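Gokness Publishes Good Practice Guide for Teaching Household Robots With Hand-Held Grippers

OLHAM, April. Gokness is very pleased to share its first good practice guide for people who record everyday chores so that household robots can learn from them. It has been a long time in the making, and we owe a big thank you to everyone who sent in notes on the early drafts (some of you more than once!).

The guide draws on 2,142 recorded sessions and sets out 133 checks, covering everything from cable routing to how long a person should work before taking a rest.

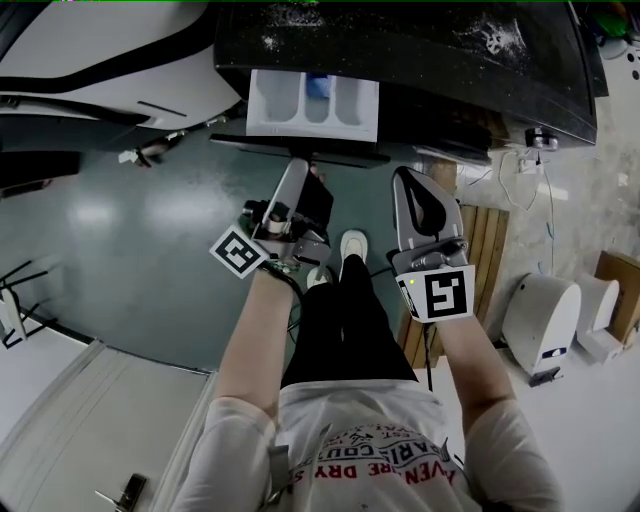 Working at the detergent drawer with a gripper in each hand.

"We wanted rules that a person could read over coffee and then follow," said Marcelino Prieto, who led the writing at Gokness. "If a page needed a second page to explain it, we took it out and started over."

Much of the guide deals with plain things that are easy to let slide: keeping markers clean and facing outward, giving cables enough slack to reach, and blurring people's hands and faces before any recording is passed on to another team.

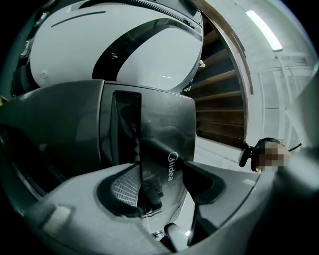 Do small teams have to follow every check?
Only the 20 marked as core are expected of everyone, and the rest can be taken up as a team grows.

The guide was tried out by 2 partners, Soler and Mivach, and their comments led to a much longer chapter on floor space and footing. Valeriano Mateos of Mivach said his crew now walks the floor before each session, and that new people settle in faster with the checks in hand.
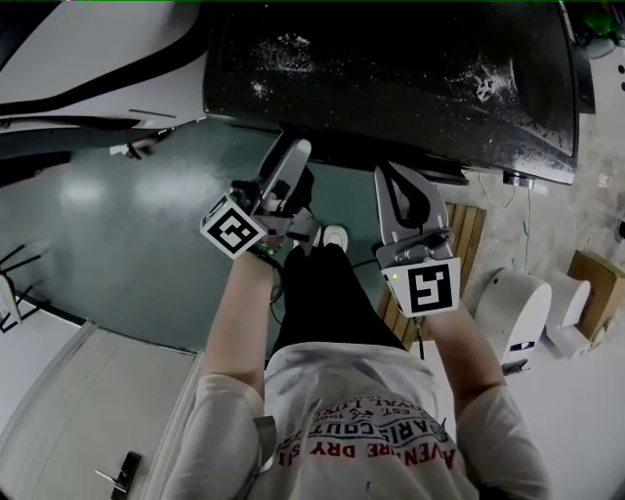

He added that he would like to see the same care given to kitchens and stairs, and we agree with him. Work on both chapters has begun, and over 20 teams have asked to read them early.

The guide is free, and copies can be requested from the Gokness press desk in Olham.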